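Friday, June – bench notes, Husthorpe shop

Finished sorting the Huet clock spares this morning. 241 pieces in the tin, nearly all taper pins and small screws. Pins gauged at the thick end and bagged by size. 13 screws had chewed slots and went in the scrap jar. Two I could not match to any Huet thread, kept aside with a tag.

Small parts go in divided boxes with a lid that latches from now on – the open trays mix as soon as the drawer is pulled hard.
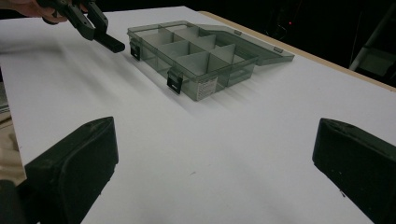 Dameck movement

Center arbor pivot scored, polished it with the fine burnisher. Bushing on the back plate is worn oval and needs replacing. Custstead has the right bronze stock but wants an order of 21 or more, so I'll add the wall clock bushings to it. Mainspring cleaned and oiled, not refitted yet. Check end shake before the plates are pinned.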